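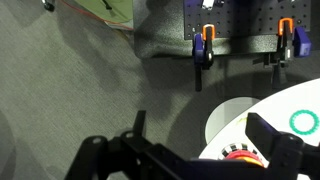
Workroom at Fullmont: spring progress report to the Trallavia Small Rooms Fund
Prepared by Esi Quaye, with notes on the tables and the floor from Omprakash Chauhan

Where we are

The room is in use! When we sent you the last update we had a lease, a key and a great many opinions about furniture. Now we have a working table, a table for sitting at, a carpet that has been properly cleaned, and people turning up on Monday evenings with things in carrier bags that they want to mend or make. I know the fund asks for outcomes first and feelings second, so I will try to keep to that order, but I wanted you to hear it from the top of the page. It is going well and we are very happy with it.

For anyone reading this who has not seen our application, the workroom is on the ground floor at Fullmont, on the Prurkuston side of the building, and it is a shared space for small repairs and light making. Nothing big, nothing with sawdust by the bucket. Lamps, toys, clasps, hinges, bits of kitchen equipment, model parts, the drawer runner that has been annoying somebody for three years. The grant covered furniture, holding equipment and the first round of small tools.

The black table

This was the largest decision and we changed our minds on it twice. We had first put down a plain workbench with a vice at one end. Omprakash talked us out of it in May after trying one at a school sale. His point was that a vice is lovely for one person and useless for the next three in the queue, and that most of what comes through our door is too light or too awkward for it anyway.

So we went for a heavy black table with rounded corners and a perforated plate that lies on top of it, held at the front edge with bar clamps. The plate has a regular grid of small holes all over, and it is the best thing we have bought. Stops and fittings can be moved about to suit whatever needs holding, and when the job is over the plate can be lifted off and you have a table again. We asked for the clamps at the front to be left on between sessions. In the early weeks they kept being borrowed for other jobs and the plate would creep while someone was working on it, which was maddening.

The table top has a pebbled, glossy finish. We like it very much for wiping down and rather less for finding small black screws on. It also throws the light back at you if you stand in the wrong place. Omprakash has tried the lamp in several positions and thinks the side nearest the door is best, although Esi (I am writing about myself here, sorry) prefers it further back. For the moment it moves around depending on who arrives first.

The plate cost £210 and came through Amissah, who were patient with us over the size. We measured wrongly the first time, and they swapped it without any fuss. The clamps were in the same order.

The white round table

I had to fight for this one and I am glad I did. It stands close to the black table, and it is where people sit down, look at what they have brought, drink their tea and work out what is wrong with it. On our original plan this was going to be shelving. After the first couple of open evenings it was obvious that everyone was crowding round the work table with cups and coats and bags, and the person doing the mending had nowhere to put their elbows.

Having the two tables near each other does a lot for the mood of the place. A person can be in the middle of a fiddly job and still be part of the talk. The white top has turned out to be handy for sorting small parts too, so the lost black screws have found a home. It was second-hand, so we spent far less on it than we had allowed, and I have moved the difference into the tool line as agreed with you by email.

We would like a washable cover for it. White shows glue.

The floor

You asked in your last letter whether we intended to take up the carpet. The short answer is no, for now. It is a grey, finely textured carpet that came with the room, and we were all prepared to dislike it. After a proper clean it is quite respectable. It is kinder to dropped parts than a hard floor, it keeps the noise down for the offices above, and people kneel on it quite happily when they need to look under the table.

The drawback is sweeping, or the lack of it. Wire ends and filings have to be vacuumed out, and they do hide. We now finish every session with a vacuum round the legs of both tables, and Omprakash has put a mat on the list for the spot where most of the cutting gets done. If the filings become a problem over the winter we will look at a hard section under the black table only, and I would come back to you before spending anything on that.

What the money has done

The furniture and holding equipment line was £600, and it has covered the black table, the plate and its fittings, the clamps and the round table. There is a little left from the round table, as I said. The carpet clean came out of our own funds.

The tool line was £200 before the transfer. From it we have bought screwdrivers, small pliers, a set of files, a decent hand drill, glue, a magnifier on an arm and a tray with compartments. I was surprised by how quickly this went. Decent pliers are dear! We did look at cheaper ones and passed them round at an open evening, and the verdict was clear enough that we bought fewer and better.

Receipts are in the folder that goes with this report. The one from Amissah shows the original order and the exchange together, so please don't add the two.

Who has been coming

Our Monday evening session has become the fixed point of the week. The busiest so far brought in 21 people, which was frankly too many for the room, and some of them ended up mending in the corridor with the door propped open. Nobody seemed to mind but we would rather not repeat it. We now ask people to send a short message first if they have something that needs the black table, and to just come along if it is a job they can do sitting down.

Ages are more mixed than we expected. We had pictured mostly retired people and have ended up with teenagers as well, several of whom came with a parent once and now come without. One girl has been making a hinged box for her grandmother and uses the plate with far more imagination than the rest of us. She worked out that you can set the fittings at an angle to hold a mitred corner while the glue goes off, and half the room has since copied her.

A few things mended this spring that I enjoyed: a music stand, a pair of reading glasses with an odd sort of hinge, a wind-up tortoise, a colander handle, the catch on an accordion case. The tortoise now walks in a slight curve. Its owner says it always did.

Things that have been harder

Storage. We gave up the shelving to make space for the round table, and I stand by that, but it means half-finished work goes home with people or sits in crates under the window. Crates are fine until they are stacked, and then the one you want is always underneath. Omprakash has drawn up a narrow wall rack that would fit beside the door.

Light, as I mentioned above. The ceiling lights in the room are harsh on the glossy table, and one lamp is a compromise. A second lamp would settle the argument.

Keeping the plate clear. People are very good about wiping up and less good about taking the fittings off at the end, so the next person inherits somebody else's arrangement. We have put a box beside the table with a label on it and that has helped a bit.

What comes next

The wall rack, the mat and the second lamp are first on our list, in that order. All three can come out of what remains, provided Omprakash builds the rack himself, which he has offered to do if somebody else does the painting.

We would also like to try a daytime session for people who can't manage evenings. Fullmont have said yes in principle and are checking the mornings for us. I will write again when we have a slot.

You asked whether someone from Trallavia could visit. Please do! A Monday after six is the liveliest time, and if you have anything at home with a loose handle, bring it with you. The kettle is on the left as you come in, and the biscuits are usually gone by seven.

Esi Quaye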